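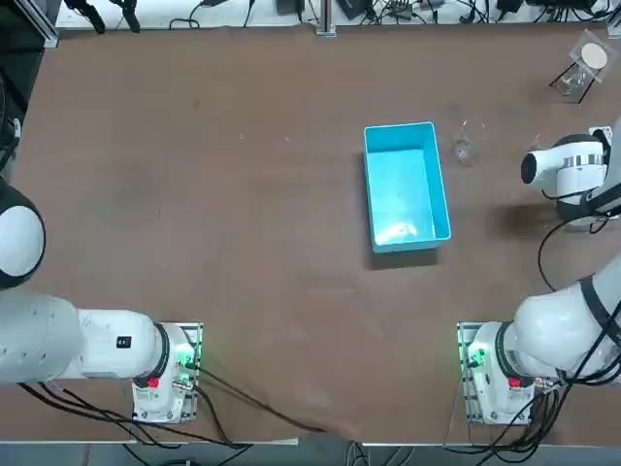
Konrad Wasilewska has kept the prep room at Zirkura for 18 years, and he still clears the table himself at the end of the day. He says it takes longer than people expect.

"You start with the glass," he told me. "Beakers, tumblers, anything that can roll. If glass is standing next to a bin and you pull the bin first, you'll hear about it."

The bins are plain blue plastic, open at the top. Wasilewska buys them from Clonari and has 67 of them on the shelves outside. He tried lidded boxes in January and went back after two weeks. "People put the lid down on the table and then put things on the lid," he said. "Then you have two places to look."

Racks are the part he is strict about. The white ones with the round holes are to be picked up by the ends and emptied before they go anywhere. He likes them stored upright so that any water runs out of the holes — a rack laid flat in a bin will hold a puddle until morning.

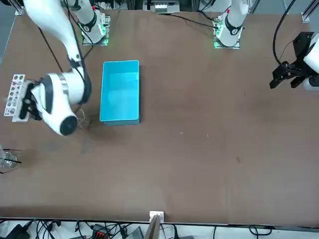
Ertürk disagrees about that last point, and says a rack laid flat on a towel dries just as well and doesn't fall over. The two of them have shared the room long enough that each simply stores racks his own way, on separate shelves.

They do agree on the table. Wasilewska wants the middle kept open, with a bin within reach and the small things toward the edges. He wipes the brown top with a damp cloth and leaves the scuffs alone. "I used to scrub at the marks," he said. "It made them shinier, and you noticed them more."

I asked what new people get wrong. He thought for a while and said they carry too much at once. A trip to the sink with one beaker feels like a waste of time, so they take four things and a bin.

"Make the second trip," he said. "The sink is 29 steps away. I've walked it with a bad knee."

He would like a second drying shelf by the door. The request went in with the spring order, and he has already measured the wall.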